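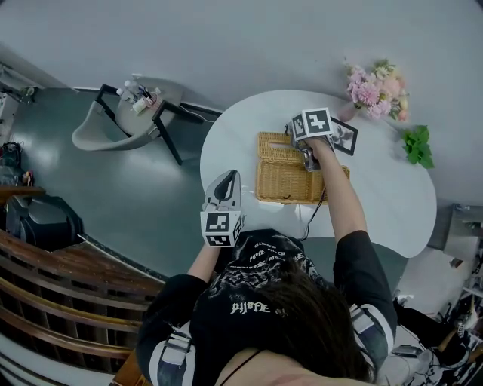 Slide 1. Wicker basket, lid partly up, on the round white table.

Notes – small tables, lidded baskets. 22 min incl. questions. KEEP MOVING.

Opener: hands up who has a table by the door or the sofa that's never clear. Wait for hands. Mine too. Skip the Nurnwood story if we start late.

Basket first. Rectangular, woven, light tan. Put it dead center on purpose so people look at it. Lid is the whole point of this talk. Open tray = everyone sees the mail, the chargers, the gum. Lid = you see a basket.

But lids get left up. Ask the room how many close theirs. If you have to use two hands, you won't bother. Mention Zasico hinge, the one with the cloth strip, 200 customers wrote in about the old wire one. Don't get dragged into the wire one again!!

Size. Rule I use – basket takes a third of the top, no more. On a round table a rectangle leaves odd slivers at the sides, fine for a coaster, no good for a book. Somebody will ask about round baskets. Answer: waste of space inside, papers curl.

Then the stuff behind it. Small black picture frame, b&w photo. Flowers in back, pinks and peach and cream, little pink vase. Green leaves off to the right. Point: low thing in front, tall thing in back. Try it the other way and you're reaching over the vase every time you want your keys. (Aasen showroom did this, 300 visitors, water everywhere by lunch. Pause for laugh, there may not be one)

One frame. Not five. People fight me on this, let them, move on.

Chairs! Point at the light gray one, small bottles and containers on the seat. Chair as shelf. We all do it. A chair near a table fills up faster then the table does. Two fixes: a second basket under the table, or a tray on the wall at seat height. Zendaren tray is 400 mm wide, check it fits before you drill.

Cable on the floor – say tape it along the wall, 10 seconds, next.

Hand round the sample basket here. Get it BACK this time.

Lining: cotton, loose, comes out to wash. Don't glue. Damp cloth for the wicker, dry it with the lid open.

Homework for them: empty the basket every night in October, keep a list of what was in it. Bring list to the next one.

Questions. Price sheet is on the back table, left pile.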